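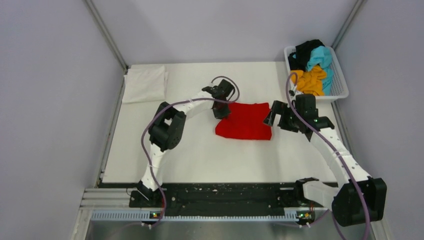 Why do dyed fabrics lose color in the wash?
Some of the dye never bonded to the fiber in the first place. It sits on the surface or between the fibers, and water, heat and rubbing carry it off. Later fading comes more from light and wear than from washing.

Unit 2: Dye and fiber
Instructor: Rohani Manurung

Dyes are grouped by how they attach. Reactive dyes form a chemical bond with cotton and hold up well. Direct dyes are held by weaker forces and bleed more, so they are used where washing is rare or where price matters most. Acid dyes are for wool, silk and nylon. Disperse dyes are for polyester and need high heat to get in.

A blend takes two dyes, one for each fiber. If only one is used, the cloth comes out heathered. Sometimes that is the effect you want.

Terms to know
Crocking - color that rubs off onto another surface, dry or wet.
Bleeding - color that moves into water.
Mordant - a metal salt that helps a natural dye hold. Alum is the usual one.
Exhaustion - the share of dye that leaves the bath and goes into the fiber.

Worked problem
A bath starts with 59 grams of dye. After dyeing, 6 grams are left in the water. The fiber took up 53 grams, so exhaustion is 53 divided by 59, or 90 percent. Note that this figure says nothing about bonding. Part of the 53 grams will still come out in the rinse, and the rinse water has to be measured separately.

Reading
Pages 17 to 31 of the course packet. Skip the section on vat dyes; we cover indigo in Unit 4. The Layug mill notes are optional but useful for the lab.

For the lab
Bring an undyed cotton swatch and a white cloth for the rub test. Label both in pencil - ink runs. Lab sheets are due at the start of the next class.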